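Search this site Search

Teaching two arms to load a dish rack: gallery
Jun 9, 2019 – by the Trirkier workshop team
8 comments 41 shares

Since February we are building a collection of kitchen tasks which a person shows to a pair of small robot arms. The method is simple to explain. The operator sits at a table with two leader arms in the hands, and the two follower arms in the booth copy each movement. All joint positions are saved together with the video, and later a model is trained on these recordings. Nothing is programmed by hand for the single task.

This page is for the bowls and the rack, because many visitors of our open day asked about it. The task is called Javis in our notes, after the older project from which we took the first version of the recording software. We have now 479 recordings of it in the collection. Of the first ones, 19 were removed, as the operator had changed the order of the bowls in the middle and the notes did not say so.

A few words about the work itself, for people who want to try something similar.

The operator does not feel the weight of the bowl. Our leader arms give no force back, so one must look carefully and learn how far to close the fingers. Most new operators close them too much. We ask everybody to practice one hour before we keep any recording.

A bowl which is upside down must be taken at the foot or at the rim, and both are slippery. We tried wrapping the fingers in different materials. Thin rubber was the best until now, but it wears out quickly and has to be changed often.

The rack is more difficult than it looks. Between two wires there is not much space, and if the bowl comes in with a wrong angle it stands on the wire and falls back. Good operators come from above, stop a little, turn the wrist and only then go down. We want this small stop to stay in the recordings – for the model it is useful information, so please do not cut it out when you clean the data.

We also move the starting places of the bowls between the recordings. If they always begin at the same place, the model learns the place and does not look at the bowl anymore. This mistake we made in our very first task, with cups, and it cost us three weeks.

Pictures from the booth

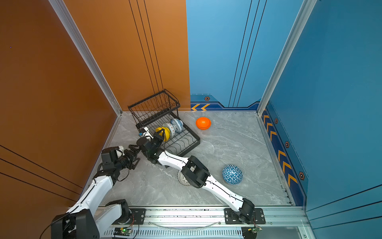
Yellow bowl and two white decorated ones on edge in the rack, with the right gripper at the yellow one. The orange bowl and the blue one with triangles are upside down on the floor. 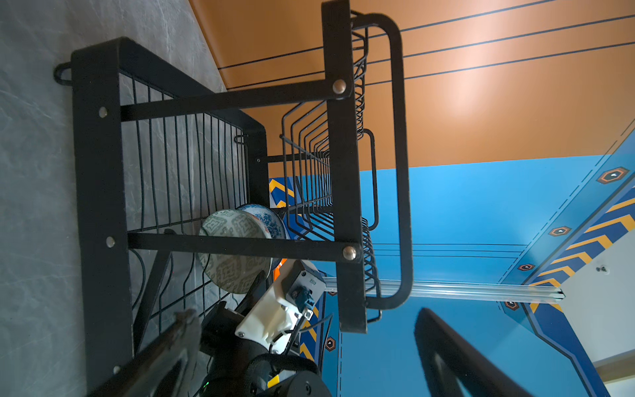
View from the wrist. The pale grey-green bowl with the key pattern is the nearer one, and the wires on both sides show how narrow the place is.

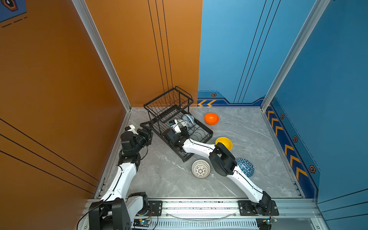

Right gripper down in the rack beside the blue-and-white porcelain, left gripper open near the side of the rack. The yellow bowl lies tilted on the floor by the right wrist.

What comes next

The same task will be recorded at Trerier, where they have a booth of the same size but other lamps. We are curious how much the light will disturb the model. After this we start with flat plates, for which the fingers must probably be longer.

The colleagues from Zúñiga asked if they can use our file format. Yes, you can, and the description of it is on the download page. Please write to us if a field is not clear, because some names in it are still from the old project and we did not translate all of them.

If you would like to try the leader arms yourself, the workshop is open for visitors on the first Friday of each month, in the afternoon. Children are welcome together with an adult. For groups please send a message before, as we have only one pair of leader arms and the waiting can become long.

Comments (8) Share (41)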